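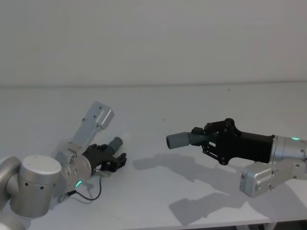 ven. 9 février, atelier partagé, poste du fond

Reprise du banc à deux bras. Le plateau blanc est remonté et vissé sur le châssis, les deux bras sont revenus sur leurs embases. Objectif de la journée : refaire l'alignement, passer les câbles proprement et relancer les essais de présentation face à face, main à gauche, pince à droite.

Alignement

Niveau posé sur le plateau dans les deux sens. Il penchait vers l'avant gauche, j'ai repris avec les pieds réglables puis rebloqué les contre-écrous. L'embase droite avait pris du jeu depuis novembre : deux vis desserrées sur quatre, les deux côté mur. Remises au frein-filet moyen et marquées au feutre pour voir si elles bougent encore. Si elles bougent, il faudra percer la traverse et passer en boulons traversants. Les inserts dans le profilé ne tiendront pas un an de plus à ce régime.

Origines refaites sur les deux bras. Le gauche est venu du premier coup. Le droit donnait un écart au coude, j'ai cherché longtemps côté logiciel avant de voir que le fichier de configuration chargé était celui d'avant le changement d'embase. L'ancien est renommé en .vieux dans le dossier config. Merci de ne pas le remettre en service.

Distance entre les deux embases reprise au réglet : 800 mm d'axe à axe. Valeur reportée dans le fichier du banc et écrite au crayon sous le plateau, côté établi.

Câblage

Le câble noir de la main gauche traîne encore sur la table, avec une boucle. Tant que le poignet travaille dans cette zone, ça passe. Dès qu'on demande une rotation complète, la boucle se tend et tire sur le connecteur. Essayé avec un collier velcro sur l'avant-bras : trop court d'une largeur de main. Commandé une rallonge souple chez Bromosell, 500 mm, même connecteur. En attendant, la rotation du poignet gauche est limitée dans le script et la limite est écrite en commentaire en haut du fichier.

Voyants verts des deux côtés après la mise sous tension. L'alimentation de la pince reste sur le bloc Smadi, celle de la main sur le petit bloc de labo. À terme je voudrais tout mettre sur une seule alimentation avec un arrêt d'urgence commun. Pour l'instant l'arrêt coupe les deux bras mais laisse la main alimentée : quand on appuie, les doigts restent serrés sur ce qu'ils tiennent. À savoir avant de mettre les siens au milieu.

Pièces d'essai

On travaille avec les cylindres gris. Ils ont une partie nervurée au milieu et un bout lisse un peu plus large, ce qui donne une bonne référence pour la prise : la pince ferme sur le corps et le bout large dépasse vers l'autre bras. Tenue à l'horizontale, juste au-dessus de la table, la pièce se présente bien vers la main.

Côté main, je n'ai toujours pas de prise qui me plaise. Les doigts se replient dans l'ordre prévu mais le pouce arrive en retard et pousse la pièce avant de la bloquer. J'ai avancé le départ du pouce par petits pas. Ça s'améliore, puis au-delà d'un certain point il arrive le premier et c'est pire. Valeur gardée dans le profil « cylindre_b ». Le profil « cylindre_a » ne vaut plus rien, je le laisse pour comparer.

Essais

Première série à vitesse réduite, dix passages. Départ bras écartés, approche, arrêt face à face, retour. Pas de contact entre les bras, pas de défaut au contrôleur. Les positions d'arrêt se répètent bien à l'œil. Je n'ai pas mesuré, le comparateur est resté chez Homis avec l'étau.

Deuxième série à vitesse normale. Arrêtée après deux passages : le plateau vibre quand le bras droit freine, et la vibration se voit jusqu'au bout de la pièce tenue. J'ai adouci la rampe de décélération et relancé. Mieux, mais il reste une oscillation courte à l'arrivée. Deux pistes :

- raidir le châssis avec une diagonale à l'arrière (il reste de la chute de profilé dans le bac sous l'escalier) ;
- ajouter une attente avant de fermer la main.

L'attente est faite, la diagonale est pour la prochaine fois. Je préfère quand même régler le problème dans le châssis, l'attente mange du temps de cycle et on finira par l'oublier dans le code.

Incident sans gravité pendant la deuxième série : la main a fermé à vide, le script ayant sauté l'étape d'approche. C'était une condition mal écrite, le test portait sur la position commandée et il doit porter sur la position lue. Corrigé et poussé sur la branche du banc. J'ai relancé trois fois derrière, l'étape est bien exécutée.

Éclairage

Le mur gris derrière la table convient pour la caméra, rien ne vient perturber la détection. Par contre les ombres de la pince et de son bras s'étalent au milieu du plateau et la détection les prend par moments pour un objet. J'ai monté le seuil : plus de fausses détections, mais on perd aussi la pièce quand elle est dans l'ombre. À revoir avec une deuxième lampe du côté opposé. Il y a un panneau Welness dans le placard du couloir, je ne sais pas s'il fonctionne. Si quelqu'un l'essaie, noter le résultat sur cette page.

Ne pas toucher à la lampe du plafond entre deux séries, ou bien refaire la calibration. J'ai perdu une demi-heure là-dessus en début d'après-midi.

Reste à faire

- diagonale arrière du châssis
- rallonge du câble de la main, puis lever la limite de rotation
- arrêt d'urgence : ajouter la coupure de la main, avec une ouverture des doigts avant coupure si c'est possible avec le contrôleur qu'on a
- récupérer le comparateur
- essai de la deuxième lampe
- passer la pièce pour de bon d'un bras à l'autre, d'abord à vitesse réduite, une main sur l'arrêt
- nettoyer le dossier des profils

Divers

Le tournevis dynamométrique est rangé dans le tiroir du haut, dans sa boîte, à zéro. Il était resté à la consigne sur l'établi, merci de le détendre après usage.

Si vous avez besoin du plateau ce week-end, rangez d'abord les bras en position parking avec le script « parking », dans l'ordre droit puis gauche. Dans l'autre sens la main passe trop près de la pince. Laisser le profil « cylindre_b » chargé.

Coupure générale faite à 18 h, batterie de la visseuse en charge.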